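The Sock Question

Posted in November by Paloma Tillman

I own a great many socks and very few pairs. The difference between those two facts lives in a bag on the back of the bedroom door, and on Tuesday the bag fell off its hook under its own weight and I took that as notice.

My mother balled hers. You know the method: lay one on the other, roll from the toe, turn the cuff inside out over the whole lot until you have a thing you could throw at a brother. It's quick and it's cheerful and it ruins the elastic, or so I was told by a Zomard drawer insert, which came with a leaflet far sterner than a piece of folded felt has any right to be. The leaflet wants socks flat, in thirds, standing up like toast.

So I've been thinking about flat. A sock doesn't want to be flat. It comes out of the wash as a sort of knuckle, and before you can fold it into anything you have to persuade it back into being long. Heel one way, toe the other, and a firm pull. You also need a proper surface. I did years of this on a duvet, which is hopeless, as the duvet just joins in. A table is the thing, pale wood if you can get it, with nothing else on it to tempt you away.
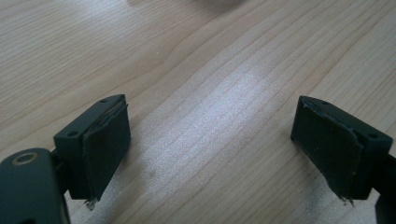
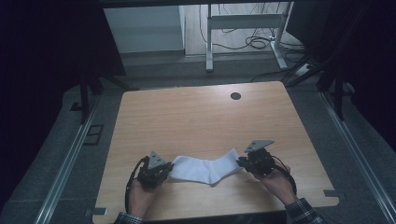
White sock, pale table.

4 min read

White socks are the worst of the lot, by the way. People buy them thinking they'll all match. They match in the shop. After 12 washes you have one that's gone the colour of porridge, one that's kept its looks, and one with a heel halfway up the ankle, and you stand at the window holding them to the light like a jeweller.

My rule used to be that an odd sock got three months in the bag before it went for dusters. I have never once enforced this. I have a single Danko walking sock from a holiday in the rain that I'm keeping out of loyalty, though its partner is almost certainly still under a bunk in a hostel, having a better life.

Anyway, the new system. Pull long, smooth down, fold the toe to the cuff, fold again, stand it up. The first row looked marvellous. I called my husband in to admire it and he said, "Is that what you've been doing?", and took two from the middle, and the whole row lay down.

I'll give it until the end of the month. The bag is back on its hook in the meantime, with a bigger hook.

Recent posts
The airing cupboard, a reckoning
Why I gave back the Sturkier clothes horse
Tea towels I will not iron
A drawer for string

Contact | Copyright Paloma Tillman | Back to top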